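Drerkus Language Packs: README

Drerkus is a desktop document reader. The packs in this release change the language of its menus, dialogue boxes, help pages and spell checker. They do not translate the documents themselves. The packs are maintained by the Drikness localisation group and are supplied without charge to all holders of a current Drerkus licence.

Last revised: June 14, 2021

## Contents of the release

Each pack is supplied as a single compressed file and holds the following:

- the interface strings, stored as plain UTF-8 text
- a spelling dictionary and a hyphenation table
- the help pages, in the same order as the English originals
- a licence file, which must remain with the pack if it is copied

The Welsh and Portuguese packs are new. The Welsh pack contains 4000 interface strings and is complete. The Portuguese pack is complete except for the help pages on form signing, which appear in English until the next release.

## Requirements

Packs in this release work with Drerkus version 2 and later. Users of earlier versions should update the reader before installing any pack. An older reader will open the file without complaint but will show blank menu entries wherever a string is missing.

Administrator rights are needed only where a pack is to be made available to every account on a computer. A pack installed for one account is kept in that user's own settings folder.

## Installation

1. Close all open documents and leave Drerkus.
2. Copy the pack into the folder named "languages" inside the Drerkus program folder. Do not unpack it.
3. Start Drerkus, open Preferences and choose Language.
4. Select the new language from the list. The interface changes at once and no restart is needed.

Several packs may be installed side by side. The most recent choice is remembered for each account. To remove a pack, delete its file from the "languages" folder while the reader is closed. If the language in use has been removed, Drerkus returns to English.

Sites that manage many computers may place the packs on a shared drive and enter its path under Preferences, Language, Additional folder. The shared folder is read when the program starts, so packs added during the day appear at the next start.

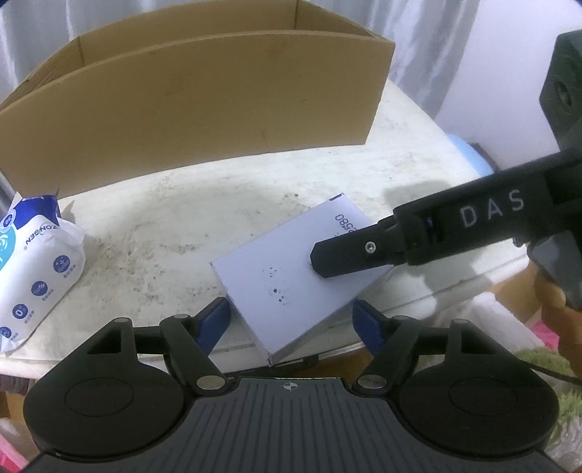 ## Known problems

- Issue 1423: in the Finnish pack, long entries in the Print dialogue are shortened and lose their final letters. Widening the window restores them.
- Keyboard shortcuts shown in the Greek help pages are those of the English interface.
- The spell checker does not change language when a document contains passages in more than one. The language must be set by hand for each passage.
- On high-contrast displays the tick beside the selected language may be hard to see.

## Reporting errors in translation

Reports should give the name of the pack, the text as it appears on screen, and the wording proposed in its place. A note of the menu or dialogue box in which the text was found is helpful, as the same English word may be translated differently in different places. Reports may be sent in English or in the language of the pack.

Proposed changes are read by a second speaker of the language before they are accepted. Changes accepted before the end of January are included in the spring release. Later ones are held for the release after it.

## Terms of use

The interface strings and help pages may be copied and adapted for use with Drerkus. The spelling dictionaries come from several sources and carry their own terms, which are set out in the licence file of each pack. Packs that have been altered must not be passed on under the Drikness name.

Related items

Drerkus Reader: release notes
Dow: converting older string files to UTF-8
Setting up a shared languages folder
Style guide for translators
Spelling dictionaries: sources and terms

Drikness Localisation, Dretthorpe | Contact | © 2021 Drikness | Back to top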